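2020-11-01

Glove task, second batch

I have 1,324 demonstrations logged now, 80 of them discarded for tracking dropouts. The target for this task was 1,000, so collection continues only until the cuff grasps look less uniform. The policy still prefers fingertips.
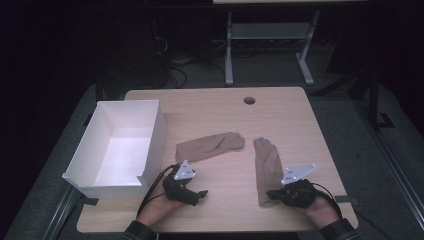

Two knit gloves, white box to the left, a gripper on each hand.

Ntombi Sibiya suggested varying the starting angle between gloves, and I have done that since May. Cable drag on the wrist remains the main nuisance. Rerouting it over the forearm cost me 7 episodes before I went back to the old path. Training on Voler restarts tonight with the same learning rate.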